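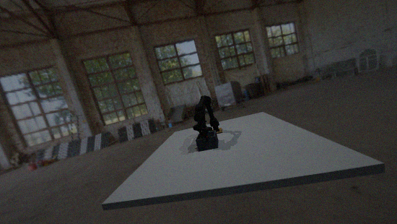
Robot arm on a pale tabletop, with a small yellow piece

To: Ullwood Readers list
Subject: Re: August weekend - which book, and which room?
February 19, 2026

Dear all,

Thank you for such a lovely pile of replies. I have read every one, some of them twice, and I'm sorry to have been slow in answering - the choir concert rather swallowed last week.

Someone on the list wrote:

> I'm all for a weekend on Burkumdale again, but could we please settle
> whether we are reading the whole book or only the first half? I have the
> old library copy and it runs to 1197 pages. Also, is it the Curkby
> reading room or the chapel hall? My knees would like to know about the
> stairs.
>
> And will the author's talk be in person, or on the big screen like
> last time?

Taking the stairs first: it will be the Curkby reading room, on the ground floor, with the side door open from the car park, so your knees may rest easy. The chapel hall was very kindly offered and I did go and look at it, and it's a handsome place, but the echo is dreadful and half of us would have missed every quiet passage.

As for the book, I'd like us to read as far as the end of part 2, where the family leave the valley. I know several of you finished the whole thing years ago and are itching to talk about the ending (so am I!), but we do have new members who have only just bought their copies, and it seems a shame to spoil the flood for them. If enough people want it, we could keep Sunday afternoon for those who have read to the last page, and everybody else can go for a walk along the river and come back for tea.

The talk will be in person. There is room for up to 200 people, and we are sharing the evening with Kaushik, the small bookshop by the station, who will have a table of paperbacks and are taking the bookings. List members can book from Monday, before the tickets go on general sale, so do please put your name down early if you mean to come. Questions for the talk can be sent to me beforehand, and I'll pass them along in one bundle.

I still need 3 people to read aloud on the Saturday morning. You needn't be an actor - last year's readings were mostly done in cardigans with a cup of tea in one hand, and they were the part I enjoyed most. The passages are short, and I can send large print if that helps.

Lifts from Ullwood: reply to the list and say whether you have a seat or want one.

Warmest wishes, and happy reading,

The list secretary
Ullwood Readers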